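Pirihi Equipment Office
1/ Over the coming weeks this account will set out how Pirihi plans to spend its equipment allocation for garment-handling automation. We are asked the same questions by partner laundries and by suppliers, and it is fairer to answer them in one place. The thread is long. Please read to the end before writing to us.

2/ Pirihi provides shared purchasing for small and medium-sized laundries, hire wardrobes and clothing repair workshops. We do not manufacture anything. Our task is to specify equipment, test it where we can, agree terms and keep a record of what it costs to own.

3/ The present plan covers hand-held grippers, the spare parts that go with them, and one fixed robot cell. It does not cover conveyors, folding machines or steam tunnels. Those remain under the existing agreement with Grostura and will be reviewed separately.

4/ The hand-held grippers come first in the plan. An operator holds the tool and carries out the task with it, and the recordings are later used to teach a robot arm the same movement. The tools are inexpensive beside an arm, and members can begin with them before a cell has been ordered.

5/ We have budgeted for 15 hand-held units. Seven members have asked to take part in the first round. Each will receive two, and one unit stays with us for bench checks and for comparison when a fault is reported.

6/ A number of members have asked why they cannot have one unit each, with the saving spent on a second arm. Our experience with scanners and label printers was that a site with a single unit stops work when that unit goes away for repair. We do not intend to repeat that arrangement.

7/ Fingertip pads are to be treated as consumables. This should be understood by whoever holds the budget at your site. Pads take knocks, corners chip, and the grip surface changes with use. They should appear in your yearly running costs and should not be charged to repairs.

8/ We have set aside 2,140 pounds for pads, inserts, screws and cable for the first year across all sites. The figure was prepared by Géza Szénási, who manages stores, from the wear records kept on our bench unit. It will be revised in December.

9/ Suppliers have asked whether we will accept printed plastic parts. We will, on two conditions. Any part that is removed regularly must be fixed into a metal threaded insert. The drawing for each part must also be supplied with the order, so that a member can have a replacement made locally if delivery is slow.

10/ On the fixed cell, we have received written offers from Venby and from Fluvus. Both meet the basic specification. They differ in how they charge for software, and that difference matters more over the life of the cell than the purchase price.

11/ Venby includes software for the period of the warranty and charges a yearly fee afterwards. Fluvus charges from the first day but allows the licence to be moved from one cell to another. A member who expects to change premises should look closely at the second arrangement.

12/ We have asked both firms to state, in writing, what happens to recordings made at member sites. Our position is that the recordings belong to the member. No contract will be signed that says otherwise or is silent on the matter.

13/ Members have also asked which task will be used to compare the offers. After consultation we have chosen the handling of empty clothes hangers. Every member site has them, they arrive mixed, and sorting them takes paid time that could be spent on garments.

14/ A hanger is a less simple object than it may seem to a person who handles hundreds of them. It is thin, it lies almost flat, and much of its outline is open space. A tool that closes well on a box or a bottle may close on nothing at all when the object is a plastic rod lying on a table.

15/ For this reason the specification asks for fingertips that can reach close to the tabletop without the body of the tool touching it. Several otherwise good products were set aside on this point alone. We have written to the suppliers concerned and would be glad to look at revised designs.

16/ The specification does not name a hanger pattern. Members use plastic, wire and wooden types, and some use clips. The comparison will begin with plain plastic hangers, one at a time, and will go on to wire hangers only when the first stage has been recorded at every site.
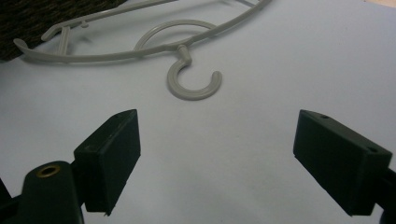 17/ Members should also plan for the work surface. A table that is already in the building will usually do, provided it is level, steady and evenly lit. We will not fund new furniture from this allocation. Where a site needs a plain covering for a patterned or shiny top, that may be claimed under sundries.

18/ Please allow staff time in your own budget. The tools are light, but recording the same movement many times is tiring work for the wrist, and operators should change over regularly. We ask that recording be entered on the rota as a duty in its own right and not fitted in at the end of a shift.

19/ We have asked for 1,000 recordings from each site before the arm is ordered. This is a planning figure. It allows us to compare sites fairly and gives both suppliers the same amount of material to work from. A site that falls short will not be removed from the scheme, but its place in the delivery order may change.

20/ A word on unsuccessful attempts. Please keep them. A recording in which the hanger is dropped or missed should be marked as such and sent in with the rest. Sites will not be judged on the number of misses, and supervisors are asked not to make a league table of them.

21/ Wiremu Tawhiri will be the point of contact for training. He will visit each site once before recording starts and once after the first batch has been checked. His travel is paid centrally and should not appear in your figures.

22/ Insurance. The hand-held units are covered by Pirihi while in transit and by the member from the moment they are signed for. The fixed cell will need its own entry on your policy. Insurers generally ask for the guarding layout, and we will supply a drawing in a form that can be forwarded.

23/ Floor space. Please do not clear an area for the cell yet. The two offers have different footprints, and the guarding for one of them opens outwards. A site that prepares for the wrong layout will have to pay to put it right, and we could not refund that cost.

24/ Power and network. Both offers run from an ordinary single-phase supply. Both need a wired network connection for setting up. If your nearest socket is on the far side of a doorway, tell us now, as cable protection has been left out of the quoted prices.

25/ Payment will be made in stages: a deposit on order, a larger sum when the cell is installed, and the balance when it has completed the agreed hanger task on the member's own premises. Both suppliers have accepted this in principle. The wording of the final stage is still under discussion.

26/ We have been asked whether jobs are at risk. The business case submitted by each member must state what the staff concerned will do once the cell is working. Applications that leave this section blank will be returned. Staff representatives may ask to see the section before it is sent to us.

27/ Members who are not in the first round lose nothing by waiting. Prices agreed with the chosen supplier will be held open for the second round, and the running costs from the first sites will be shared in full, including any that are higher than we had planned.

28/ Forms for the second round will be sent to the registered contact at each site. If your contact has changed, please tell the office before the forms go out. Questions on stores and spare parts go to Géza Szénási, and questions on training go to Wiremu Tawhiri.

29/ A correction to post 5, following a message from a member. The second unit at each site is a working unit and may be used every day. It need not be kept sealed in its case as a reserve.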